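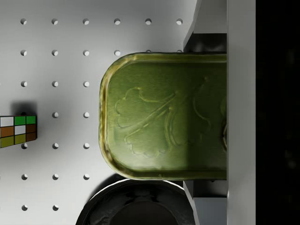
by Kidus Shiferaw | June | Filed under: robots, sim, grumbling

So I finally got the grasp planner to stop being so sure of itself! If you've been reading along you know that Tevatcombe (my little planning library, still held together with tape) has been handing out confidence scores that made no sense. It would look at a smooth tin from overhead, shrug, and score it the same as a cube. Every time.

I spent two evenings blaming the depth filter. Obsa Zeleke, who has way more patience for logs than I do, asked me one question: which frame are your normals in? Ugh. They were in the wrist camera frame. The scorer wanted them in the base frame. One transform, one line, and I'd been staring right past it since I split the perception node out from the planner.

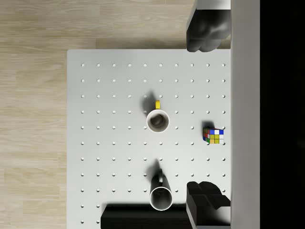
Anyway, once that was fixed I reran the whole batch, 1000 simulated grasps with random object poses, and 89 percent of them held through the lift. Last month I would have thrown a party for that number. The failures are mostly mugs, because the planner loves a rim and ignores the handle completely, even when the handle is the easy way in. I have a half-written cost term for that on a branch called Festberg (don't ask, I name branches after whatever I'm listening to) and it makes planning three times slower, so it's staying on the branch for now.

The other thing I changed is how scenes get loaded. I used to hard-code the layout in Python, and now it's a plain text file with a seed at the top. If something weird happens on seed 2907, I can send Obsa the number and she gets the same mess on her machine. So much nicer than mailing screenshots back and forth.

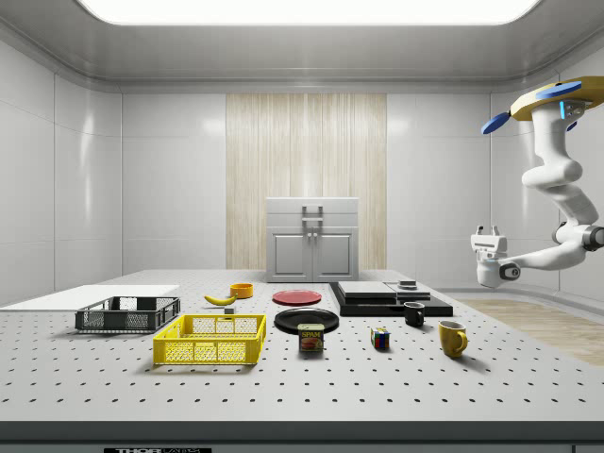

The tabletop in sim, SPAM and all.

Next up is clutter. The collision checker still pads everything by the same amount, so when two things sit close together it just gives up and says no grasp found. I want the padding to shrink as the gripper closes in, and I think I know where that goes. I'll push the loader tonight if the tests pass.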